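How Do Things Cross a Border?
World Explained for ages 8 to 12
Updated Sat 21 December

Countries buy things from each other every day. Rice, shoes, car parts, medicine, pencils and potato chips all travel from the place where they are made to the place where someone wants them. When goods go from one country into another, they have to cross a border. This page is about what happens there.

What is a border?

A border is the line where one country stops and another one starts. Some borders follow a river or the top of a mountain range. Others are straight lines that people drew on a map a long time ago. On land you often can't see the border at all. A field may look just the same on both sides.

People and trucks usually aren't allowed to cross wherever they like. They go to a border crossing, which is a place on the road with gates, offices and parking lots. Trains have crossings too. Seaports and airports do the same job, even if they are a long way from the edge of the country.

Imports and exports

Goods that come into a country are called imports. Goods that leave are called exports. The same box can be both. A box of raisins is an export for the country that grew the grapes and an import for the country that will eat them.

A way to remember it: IMport is coming IN, EXport is going to the EXit.

Why do countries trade?

Weather is one reason. Bananas need a warm place to grow, so cold countries buy them from warm ones. Another reason is what lies under the ground. Some countries have a lot of copper or oil and others have none. And some countries have got very good at making a certain thing, like watches or tractors, and can make it for less money than their neighbors can.

Small, everyday goods get traded as well. The food shelves in most grocery stores have items from several countries sitting side by side, and a snack may be made in one country with wheat from a second and palm oil from a third.

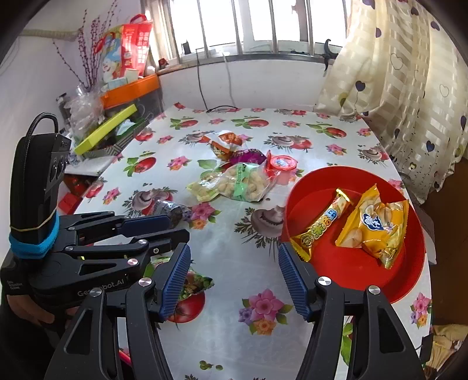 Snack packets on a red tray.

If you want to find out where your food was made, look for small print on the back of the packet. In many countries the label has to say it. The words are often "Made in" or "Product of," followed by the name of a country.

A day at Drekano

Drekano is a border crossing on a mountain road. It opened in 1946, when it was one wooden hut and a pole across the road. Today it has four lanes for trucks, two for cars and one for people on foot. On a busy day in September, when the fruit is being picked, 130 trucks go through. In winter there are fewer, and if the snow is deep the road closes.

The crossing is high up, at 2745 meters above sea level. Drivers check their brakes before they start down the other side. The nearest town is Grukidska, where there is a large parking lot for trucks, a gas station and a place to eat. Drivers often sleep there in their cabs so they can be near the front of the line when the gates open at six in the morning.

Let's follow one truck. It belongs to a company called Deston, and it is carrying crackers and dried apricots to stores in the city of Pacheco, on the far side of the border.

Step 1: The papers

The driver parks and takes a folder to the first window. Inside are papers that say what is in the truck, how much of it there is, what it is worth, who is selling it and who is buying it. The most important one is called a customs declaration. "Declare" means to say something officially. At many crossings the papers are sent by computer before the truck even arrives, and the officer already has them on a screen.

The driver also shows a passport, because people have to be checked as well as goods.

Step 2: The check

Customs officers decide whether to look inside. They don't open every truck. That would take all day, and the line would reach back to Grukidska. They choose some trucks because something in the papers looks odd, and they choose others by chance.

A check can be done in different ways. The truck may be driven onto a scale built into the road to see if its weight matches the papers. It may go through a big X-ray machine that shows the shapes inside. Sometimes a trained dog walks around it, sniffing. And sometimes officers break the seal on the back doors, climb in and open a few boxes.

Our truck weighs what it should. The officers open the doors and check that there are really crackers in the boxes marked crackers. There are 2479 boxes altogether, but they only look in six.

Step 3: Food and plants

Food gets an extra check. An inspector wants to be sure that it is safe to eat and that it isn't carrying insects or plant diseases. A beetle the size of a grain of rice could spread through farms in the new country if it got loose. Fresh fruit, seeds, meat and live animals are looked at most closely. Crackers in sealed packets are easier. The dried apricots take longer, and the inspector cuts a few of them open.

This is also why travelers are often told not to bring fruit or sandwiches home from a trip. The rules are different in each country.

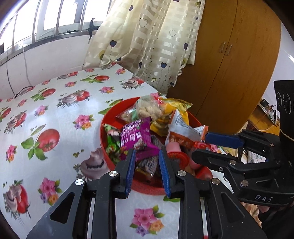

Packets matter to the inspectors too. A sealed wrapper keeps out damp and insects, and the label gives them a lot of what they need to know: the ingredients, the weight, the date it should be eaten by and the address of the maker. Many countries say that the label must be in a language that people there can read. If it isn't, the company may put a sticker over the old label with the same facts written in the new language.

Step 4: Paying the tariff

A tariff is a tax on goods that come in from another country. You might also see it called a duty. It is usually a part of what the goods are worth. If the tariff on crackers is 10 percent, and a load of crackers is worth $1,000, then the tariff is $100. The company that is importing the goods pays it to the government.

There are two main reasons to have tariffs. One is that the government gets money it can spend on things like roads and schools. The other is to help companies at home. If crackers from outside cost a bit more because of the tariff, shoppers may pick the ones made in their own country.

Not everyone agrees about tariffs. The company often adds the cost to the price in the store, so shoppers may end up paying some of it. And the country on the other side may decide to put its own tariffs on things going the other way. When two countries keep raising tariffs on each other, people call it a trade war. There is no fighting in it, but it can make a lot of things more expensive.

Some countries sign a trade agreement, which is a promise to each other about tariffs and rules. In a free trade agreement, most tariffs between them are taken away or made very low.

Step 5: Through the gate

The driver gets a stamp on the papers, the officers put a new seal on the doors, and the gate goes up. The whole thing has taken three hours. It will be another five hours of driving to Pacheco, where the boxes are unloaded in a warehouse and sent out to stores in smaller trucks.

What happens when a border closes?

A crossing can close for many reasons. There may be a storm or a landslide. There may be a disease that governments don't want to spread. Or the two countries may be having an argument, and one or both of them decides to shut the gates until it is sorted out.

If the closing is short, most people hardly notice. If it goes on for weeks, things change on both sides. Farmers may have fruit that they can't sell before it goes bad. Stores may run out of some goods, and the ones that are left may cost more. Drivers who get paid by the trip don't earn anything while they wait. Companies look for another way around — a different crossing, a ship or a plane — but a longer trip costs more.

Families can be affected too. Plenty of people who live near a border have cousins or grandparents on the other side.

Opening up again takes some planning. The two governments have to agree on a day and on the rules. Officers have to come back to work, and there may be a long line of trucks waiting. Often the trucks with fresh food are let through first.

Words to know

Customs: the part of the government that checks goods coming in and going out. The word is also used for the place where they do it.

Declaration: a paper or computer form saying exactly what is being carried.

Duty: another word for a tariff.

Goods: things that are made or grown to be sold.

Seal: a numbered tag that locks the truck doors. If it is broken, someone has opened them.

Smuggling: taking goods across a border in secret, which is against the law.

Try it at home

Ask a grown-up if you can look through a kitchen cupboard. Pick ten items and find out where each one was made. Write the countries down and mark them on a map. Then choose the one from farthest away and work out how it might have got to you. Did it need a ship? How many borders could it have crossed on the way?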